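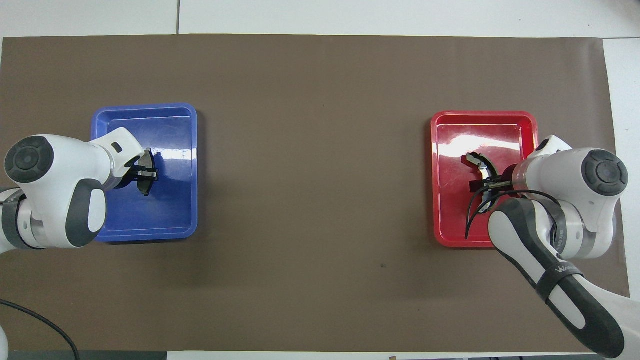 Demonstration gathering (robotics)

Demonstration gathering is the slow, hands-on part of teaching a robot by example. A person steers the arms through a job, the computer records the joint positions and the camera views, and later a learning system tries to copy the lot. You'll also hear it called demo collection, or just "doing demos", which is what we say at Endham.

I've been writing up this entry for the Zitville robotics pages, so forgive me if it leans on what I know best: two-armed tabletop work with trays (I do love a tray task!). One go at the job, start to finish, is called an episode. Ours run to 30 seconds when the operator's in good form, and a full set is 4000 of them.

Trays and background

Plain brown paper over a white table is a favourite of mine. Coloured trays stand out nicely against it, and with a red one and a blue one you can give instructions by colour. We nudge the trays between episodes, a bit of a turn or a bit closer together, so the system doesn't simply memorise one spot on the table. 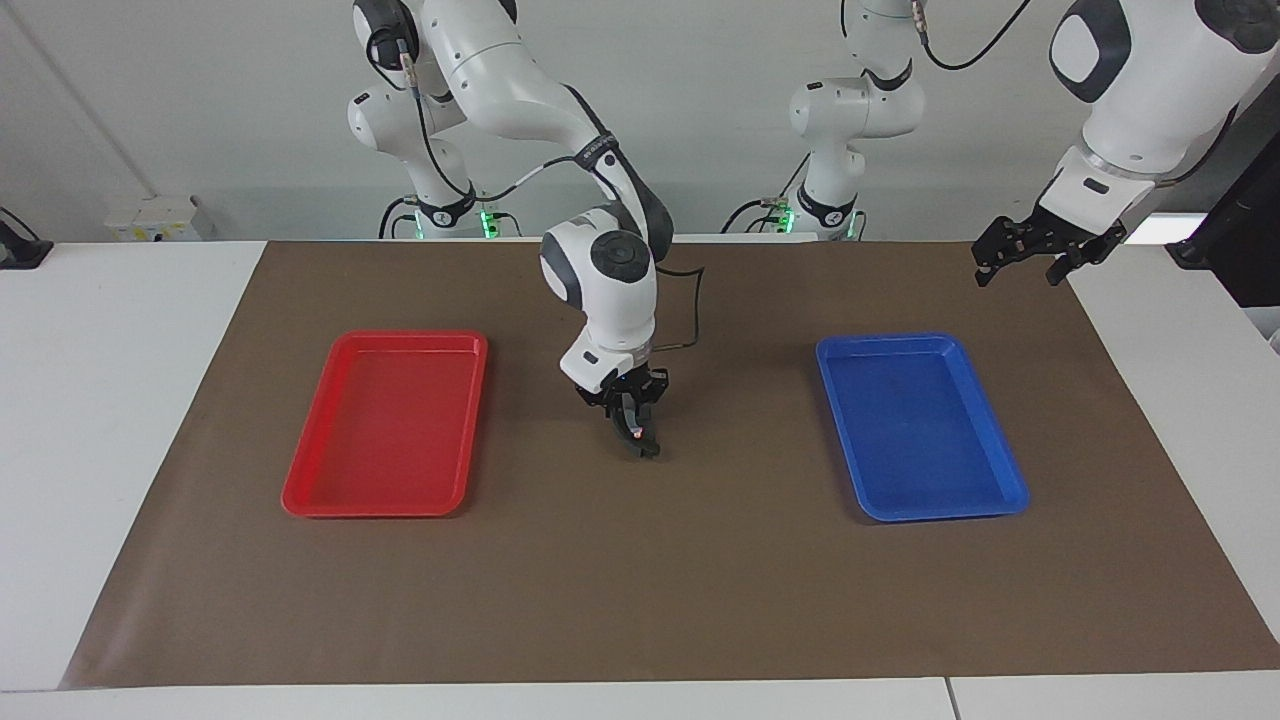
Starting positions get the same treatment. Wilma Dalgleish, who wrote the Shearer notes on operator training, likes the grippers to begin somewhere different every time, and I've come around to her view after one September batch where every episode started alike and the arms were hopeless from anywhere else.

Keeping and tossing

Not every episode is worth keeping. In our last batch we threw out 47, mostly for dropped frames and long dithering pauses. Fumbles are another matter – if the operator recovers neatly I'd leave them in, though the Orkico guide says to bin them all.

See also: teleoperation; imitation learning; episode labelling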